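The peg rack, or how I finally stopped stacking plates on a towel

2018-09-16

So I bought a dish rack. A real one, the square plastic kind that restaurants run through those big pull-down machines, and I'm a little bit in love with it.

Some background if you're new: our kitchen is tiny, there's no dishwasher, and for years I dried everything on a folded bath towel next to the sink. Then we hosted the Herkby supper (20 people, two courses, soup AND pie, what was I thinking) and by the end of the night the towel was soaked through and there was a tower of plates leaning against the toaster. I went to bed and let it lean.

My neighbor Ksawery Krawczyk used to wash dishes at a cafe called Dubey, and when I complained to him over the fence he just said "get a peg rack" and went back to his tomatoes. I had no idea what that was. If you don't either, it's a shallow open box with rows and rows of upright pegs, and you stand your plates in between them so they don't touch. I'd only ever seen the wire ones from the housewares aisle, the kind that rust at the corners and leave orange marks on everything!

Mine is secondhand, from the restaurant supply place on Vundari Street. They had a whole wall of them. The colors were all pretty dull and I went with gray, kind of a greenish gray when the light's right, which goes with nothing in my kitchen and I don't care. I gave it a good scrub with baking soda and an old toothbrush. Getting down between the pegs takes forever, fair warning, and the bottom is all little crisscross ribs, so give yourself a whole podcast for it.

Things I've figured out so far. Dinner plates go in first, all facing the same way, and I skip a row for anything with a deep rim. Bowls are fussier. They want to lie back on each other, so now I tilt them and put the big one last. Mugs I still do upside down on the towel (yes, the towel lives on), and silverware falls straight over, so that goes in a jar. And the floor is open, so whatever drips off goes right through onto your table. I slide a baking sheet under it when it's full. I forgot once and I've got a pale ring on the wood to show for it. If anyone has a trick for that, please tell me, I've tried mayonnaise and all I got was a table that smelled like a sandwich.

It's big, I'll admit that. It doesn't fit under the sink, and I've been standing it on its side next to the fridge between meals. In October I want to put up a shelf for it, and then maybe I'll get a second one for glasses.

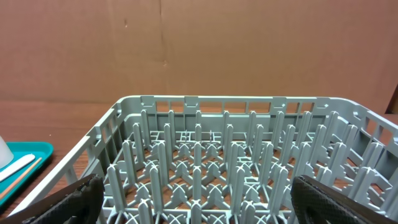
Photo: my own, the new rack, empty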